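Halliday Shared Kitchen - Questions we get a lot

Last updated March 14, 2022. Prices went up in January, new ones below. If something's missing ask at the desk.

What is it exactly?
A kitchen you rent by the month or by the session. You cook, bake, pack, whatever, then you clean up and go. Most people here sell at the Ruderau market or do small catering jobs. Some just have a tiny oven at home.

How much?
Monthly is $600. That gets you one reserved shift a week plus open hours. With cold storage it's $692. Single sessions, see the sheet at the desk, it changes with the season.

Is there a deposit?
Yes. One month. You get it back after the checkout walk-through, minus anything broken or burned.

Do I need a permit to cook there?
To cook for yourself, no. To sell, yes, and it's your permit, not ours. We can give you a letter saying you rent here. Ask a week ahead please, not the morning of your inspection.

Insurance?
Monthly renters need their own liability policy. Send us the certificate before your first shift. No certificate, no key code. Sorry, no exceptions, we've been asked.

How do I book?
Online calendar, runs on Nandex. Log in, pick a slot, wait for the green check. If there's no green check you are NOT booked. Two people have shown up for the same slot becuase of this.

Can I cancel?
Up to 2 days before, full credit. After that you pay for it. Swapping with another renter is fine, just put it in the calendar notes.

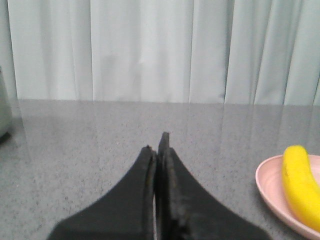 What about guests and helpers?
Up to 2 helpers per shift. They sign the sheet by the door. Closed shoes, hair tied back. Kids under 12 not in the cooking area, insurance again.

What's included?
Ovens, burners, the sinks, prep counters, dish soap, sanitizer. Pots and sheet pans on the open shelves. Bowls and plates for tasting, also open shelves. Bring your own knives, towels, foil, containers, and anything you're picky about.

Can I leave my stuff?
Only in a labeled bin, name and date on it. Unlabeled food gets tossed on cleaning night. Unlabeled tools go in the lost box for a month and then they're up for grabs.

Allergens?
It's a shared space. Nuts, wheat, eggs, shellfish all get used here. We can't promise anything free of anything. If you sell "gluten free" you need to think hard about whether this kitchen works for you. There are early slots after the deep clean, those go fast.

Do I have to wash everything, even if it was dirty when I came?
Take a photo, text the desk, then wash it, yes. We'll sort it out with whoever was before you. Don't leave it for the next person.

How do I clean the counters?
Soap, rinse, sanitizer, let it air dry. No bleach, no scouring powder, no cutting directly on the counter. Hot pans go on a trivet.

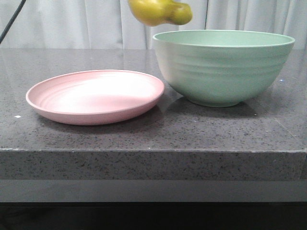 Coria wrote in to ask if vinegar is OK instead, she uses it for everything at home and hates the sanitizer smell. No, sorry. Vinegar isn't a sanitizer for inspection purposes and it can dull some stone. Open the back window if the smell bugs you.

Is there parking?
Loading zone out front, 15 minutes. After that use the lot behind the building. Don't block the bakery's door next to us, they tow.

Can I film or teach a class?
Yes, but book the whole kitchen and tell us in the notes. Classes have a different rate. Max group size is on the rate sheet.

Something broke. Now what?
Turn it off if it's safe to. Tape a note on it. Text the desk. Dont try to fix the ovens yourself.

Gas smell?
Everybody out, leave the lights and switches alone, call the gas company from outside, then us.

When can I see the place?
Tours most weekday afternoons, pick a time on the calendar under "visit". Takes half an hour or so. Wear closed shoes for that too.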